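Search this blog
Search for:
Go

House rules for hand-held gripper work (draft 2, sorry)

November 23, 2021

Writing this fast before I have to go and catch the bus. Tiina Halonen asked for our rules in one place, so here they are, in one place. 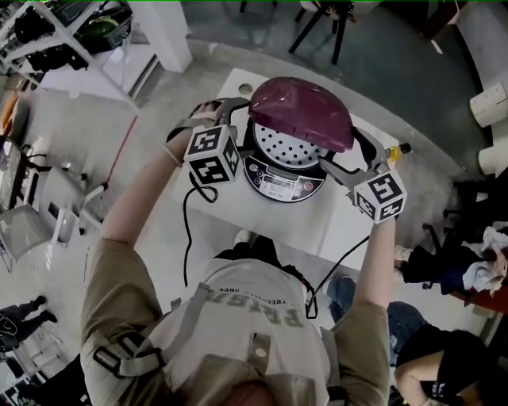

The rules we started with came over from Prustance and were written for arms bolted to the floor. Fences, stop buttons, painted zones. Fine. Not much use when the gripper is in your own hand and you're opening a rice cooker with it. So we wrote our own, in March, on the back of a delivery note.

Cables first. Always. Both leads checked before you pick anything up, and enough slack to reach the far side of the table. Most of our bad takes were cables. A tug on the lead shows up as a jerk in the recording and you can't get it out afterwards.

Markers clean. Wipe the cubes every 12 takes, dry cloth, no spray. A thumb print across a corner is enough to lose tracking.

Kitchen things: unplugged and cold. No exeptions. Domingo Cabral wanted to allow warm water "for realism" and I said no, and I'm still saying no.

Lids. Grip the rim or the side, don't pinch the hinge. If it slips, let it slip, stop, mark the take as failed. Do not grab it with your fingers and carry on!! A failed take with a label is useful. A rescued one is rubbish.

Harness snug, not tight. Off at every break. I know it's a faff.

People sitting nearby: fine, but ask them first and write it on the sheet. Same for anyone walking through.

Numbers, for those who like them. Plernness has 1,068 takes so far, 217 of them thrown out when we went back and applied the rules properly. That hurt. Bridenier want the same sheet for their lot so the two sets can be put together, which means agreeing what "failed" means. We dont yet. Hämäläinen has a version with a "partial" box, and I quite like it, Tiina doesn't.

Still to sort: gloves or no gloves, how long a session can run, who signs the sheet if you're working alone.

Comments welcome. Bus.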